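Search this book Enter a word or phrase Go

Reading time: 3 min

Chapter 3
Film Festivals and the Places That Hold Them

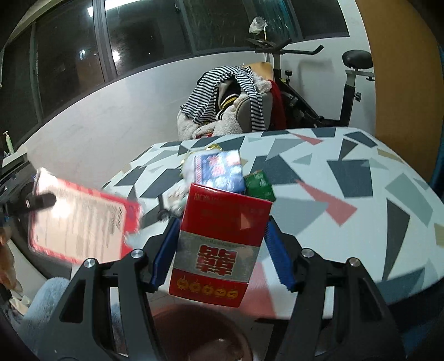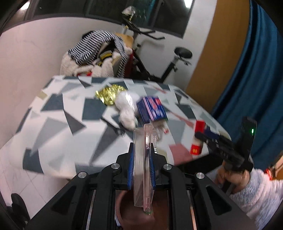 Roledo, December 8, 2023

A film festival is a programme of films shown in one place over a fixed number of days. It has a start, an end and a person or group who chose what goes in. A cinema's weekly listing has these things too, but there the choice depends mostly on what distributors are offering that month. A festival programmer starts with a theme, a country or a period and then goes looking for prints.

This chapter uses the Dendier Short Film Week as its main case. It is held each June in the port town of Roledo, and it is small enough for its workings to be followed from first to last. In the year studied, 16 programmes were shown and 2,306 tickets were sold. The largest hall, the Taipe, has 900 seats and was used only for the opening and closing nights. Everything else took place in the Femo, a former ballroom with a fixed screen and movable chairs.

Students often assume that ticket sales pay for an event of this kind. In Roledo they covered the hire of the Taipe and part of the printing. The rest came from a town grant, entry fees paid by film-makers, and a sum from the regional arts fund that had to be applied for again every year. We return to the grant in section 3.4, where the application is set out in full.

Three terms are used throughout. A screening is one showing of one programme. A programme is a group of films shown together under a single title. A slot is a time in the hall, whether or not anything has been placed in it. Local newspapers mix these up — so do some festival brochures — and figures taken from them should be checked before they are compared.

The first part of the chapter deals with selection: how films are sent in, who watches them, and how a long list becomes a short one. The second part covers the hall, the projection booth and the timetable. The last part looks at audiences, and at why the late programmes at the Femo sold better than the afternoon ones.

Before reading on, find the programme of a festival held near you and keep it to hand. You will need it for the exercises in section 3.2.

3.1 Calling for entries

The call for entries is the first public notice of a festival. At Dendier it goes out eight months ahead and runs to a single page.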